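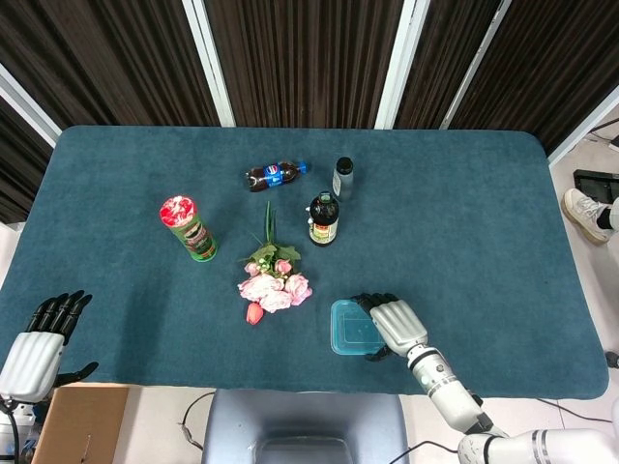
作業ノート　2024年4月
買い物袋の詰め方、続き

今日は朝からずっと袋詰め。テーブルのフェルトを張り替えてから初めてのまともな作業日で、正直それだけでちょっと機嫌がいい。深い青緑にしてよかった! 前の生成りは、何かをひきずるたびに跡が残って、半日もするとどこに何を置いたかの履歴書みたいになっていたので。

フェルトはDeligiannisの端切れコーナーで4,000円。裏に薄い接着芯がついているものと、ついていないものがあって、さんざん迷って、ついていないほうを買った。角の丸いところは芯があるとどうしても浮くし、アイロンを持ち込むのも面倒だし。角の始末はNouhailaさんにやってもらった(私がやるとひだが全部同じところに集まってダンゴになる)。手前の角は肘を置く場所なので、そのうち馴染むと思う。毛羽はそれなりに出る。黒っぽい服の人は帰る前にコロコロをかけること。コロコロは流しの下の引き出し。

カーテンはこげ茶の縦縞のまま。明るい色に替えたいという話は2月からずっと出ているのに、まだ誰も生地屋に行っていない。私は今のままでもいいかなという派です。白い支柱との組み合わせが古い喫茶店みたいで、けっこう好き。ただ裾がたまに脚にからむので、束ねる紐は欲しい。

さて袋詰め。

相手はStorkia向けの手提げ、Pramardの中サイズ。底板なし、持ち手は短め。先方から言われているのは「仕事帰りにちょっと寄って買った、という量がきれいに入ること」で、この「ちょっと」がくせもの。野菜や肉のようなちゃんとした食材なら、大きいものを下、やわらかいものを上でだいたい片づく。でも仕事帰りの買い物って、ペプシとスナックとお酢と、なぜか花、みたいなことになるでしょう。私はなる。それで今日はそういう、統一感のない顔ぶれでやってみた。

まずペプシ。ペットボトルは立てるか寝かせるかで毎回もめる。立てると袋の口から青いキャップが出て、歩くたびに持つ手に当たる。寝かせると底が丸くなって、上に載せたものが全部どちらかに転がる。テーブルの上でも寝かせておくとすぐ転がるのに、今度のフェルトだとちゃんと止まっていて感心した(ここはフェルトの手柄)。結局、袋の長い辺に沿わせて寝かせて、隣に平たいものを差し込んで止めるのが一番よかった。平たいもの、というのが薄い水色の半透明の保存容器。角が丸いので袋の内側をひっかかないし、ふたが平らだから上に物も載る。台所用品が仕切り板になるとは思わなかった。

茶色いガラス瓶。お酢かソースか、そういう感じの、肩の丸い瓶です。これがまあ安定しない。肩が丸いせいで、隣のものが肩の上にずり上がってくる。スナックの筒を隣に立てたら、四歩も歩かないうちに筒のほうが浮いて斜めになった。逆に瓶を袋の角に入れて、小さいほうの瓶(黒いねじぶたの、灰色がかったやつ)を肩の下のくびれに寄せたら、ぴたっと落ち着いた。大きさの違う瓶どうしは喧嘩すると思い込んでいたので意外。ただしガラスが何かに当たる音がするので、実際に売り場で勧めるなら間に布か紙を一枚。

スナックの筒は緑の、ふたが赤と白のまだら模様のやつ。あの模様、見ていると目が回る。筒は立てる一択で、寝かせると中身が割れそうで気分が悪い。背が高いので袋の中では柱の役をしてくれて、口がくたっと閉じてこない。これは使えると思ってZaneleさんに見せたら、「じゃあお菓子を買わない人はどうするの」と言われた。ごもっとも。持ち手の付け根にもう少し張りのある芯を入れる案を、次の試作に回す。

いちばん時間がかかったのが花束。造花です。薄いピンクのばらに緑の葉、茎が長くて、細長い葉もぴんぴん伸びている。そこに朱色っぽいチューリップのつぼみが一輪。造花だから多少つぶれてもいいや、と最初は思っていたのに、つぶれたばらというのは造花でも悲しいもので、途中から完全に本気になってしまった。

やってみた順に書いておく。

花を上、茎を下。見た目は満点。茎の先が袋の底につかえて、花が口から大きく飛び出す。電車では確実に隣の人の顔に当たる。

花を下、茎を上。花屋さんで下向きに持って帰るように言われることがあるから、と思ってやった。ばらが瓶と容器の間に押し込まれて、出したときには片側がぺたんこ。指で開き直すのに手間取ったので二度とやらない。

横に渡して、全部の上に載せる。両端がはみ出すけれど、花は無事。持ち手の間に茎を通すと思ったより動かない。これが今日の正解にいちばん近い。ただ片手で持つと、茎の長い側がふくらはぎをくすぐる。

袋に入れず、手で持つ。Nouhailaさん案。身も蓋もないけれど、本物の花ならたぶん私もそうする。

チューリップのつぼみは気がつくと束から少し離れている。針金で留め直すか、いっそ別の一輪として扱うか。単体で差せる細いポケットが袋の外側にあったらかわいいな、とも思った。傘を入れる人もいそうだし、縫うのもまっすぐ一本足すだけ。これは描いて壁に貼っておきました。消さないでね。

重さも測った。花束を除いて持ち手にかかった分から袋を引いて、記録に使うのは最後の組み合わせのもの。細かい表は青いファイルのほうに書いたので、こちらには気づいたことだけ。瓶を二本とも右に寄せたときと、左右に分けたときで、持ったときの感じがまるで違う。数字は同じなのに、寄せたほうがずっと重く感じる。Zaneleさんは寄せたほうが腕に沿って楽だと言うので、体格か、癖か、歩き方か、そのへんの差がありそう。明日Endgateの倉庫に行くついでに、あちらの人たちにも持ってもらう。型番827の布見本も忘れずに持っていくこと(前回忘れて怒られた)。

昼すぎに、詰めて、廊下を端まで歩いて、戻って、出す、を15回続けてやった。持ち手の縫い目は無事。底の縫い代に少し毛羽が立っていたけれど、よく見たら青緑だったので、袋の糸ではなくてテーブルのフェルトでした。紛らわしい! 袋を点検するときは、まず手で払ってから見ること。生成りの袋だと特に目立つ。

あと、細かいこと。

出したものを片づけるとき、瓶は棚の下段、筒と容器は上段、花は吊るす。花を横にして棚に置くと葉に癖がつく。吊るす紐は私が結んだので見た目は悪いけれど丈夫です。

ペプシは飲まないでください。飲んだ人は同じ大きさのを買って返すこと。キャップの締め直しで重さが変わるほどではないにしても、炭酸が抜けると側面の張りが違ってきて、寝かせたときの転がり方まで変わる。

フェルトに飲み物をこぼしたら、こすらないで上から押さえる。コーヒーは隣の机で。自分に向けて書いています。

次は底板ありのPramardで同じ顔ぶれをもう一度。底板があればペプシを寝かせても底が丸くならないはずで、そうなると容器の仕切り役がいらなくなる。空いたところに瓶を移すか、花の茎を通すか。茎のほうから試す。Nouhailaさんが薄紙をひと束持ってきてくれるそうなので、瓶の間にはさむのもそのときに。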